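Workshop notebook, March
Low wall cabinet, corridor side: access and contents

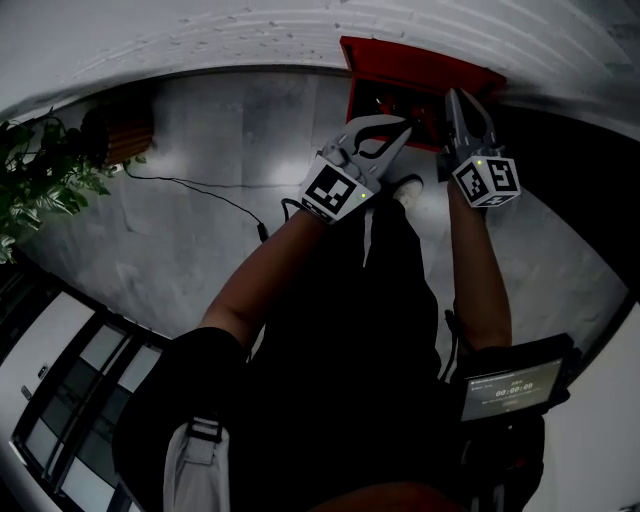
Can the red cabinet stay at floor level if people have to get things out of it regularly?
Only if whatever is needed often sits at the front. Reaching the back means kneeling or bending fully.

Notes follow from this morning and from the earlier entry on the same wall.

Position. The cabinet is set into the base of the white wall. Raghda Saab asked at the last walk-through whether it could move up to hand height. Checked the drawing: wall section 1292 has a conduit run directly over the recess, so raising it means rerouting. Not worth it for a cabinet. Staying where it is.

Reach. Tried it standing, bent at the waist, then on one knee. Standing is no good past the front lip. Bent at the waist is fine for anything near the opening, but the inside is dark and the head blocks what light there is. One knee is the best of the three, hard on the knee on bare concrete. Foam pad from the Imbridge order would do. Two in the store, one can live on the hook by the door.

Light. The interior is the actual problem. Red contents in a red cabinet with no light on them are slow to tell apart. Options:
- Perness strip light, battery, stuck under the top lip. Cheap. Adhesive failed on the last one we put on painted metal.
- White liner on the back panel. Offcuts available. Try first.
- Pale tape on the ends of the red items. Also easy, does nothing for the dark.

Will do the liner and the tape, leave the strip light until we see how that goes.

Contents. Agreed list as of last month was 6 items. Found 5 at 9:40. Missing one is the short coupling, which Raghda has on the bench for a new washer. Going back when the washer arrives from Mokgethi. Do not reorder.

Order of packing, front to back: couplings, wedges, caps. The wedges had worked their way to the front and the caps were underneath them. Whoever puts things back drops them in at the opening and they stay there. A divider would fix most of this. Cut one from the same offcut as the liner, full depth, half height, so a hand can still pass over it. Full height was tried in the Plakach cabinet upstairs and people hated it.

Floor. Smooth concrete, scuffed, seams visible. Checked the nearest seam for a lip that would catch a trolley wheel. None felt by hand. Keep the area in front clear to the width of the opening plus an arm's length each side. Yellow tape has been suggested. Prefer gray paint line, tape lifts at the corners when the floor is mopped.

Wall. Paint has faint horizontal lines and small specks. Cosmetic. Raghda thinks roller marks from the last coat, I think the filler was never sanded. Leave it. If the recess ever gets repainted, mask the cabinet first.

Label. Needs one at standing eye level on the wall over the cabinet, with an arrow down. List of contents on the same label, large type, since anyone reading a list at floor level is already on their knees.

To do:
Liner and divider, me.
Tape on item ends, me, after the liner is in.
Label text, Raghda.
Pad and hook, whoever is next in the store.
Coupling back in, then recount.

Open: whether the caps need to be in here at all. They get used twice a year at most. Ask upstairs.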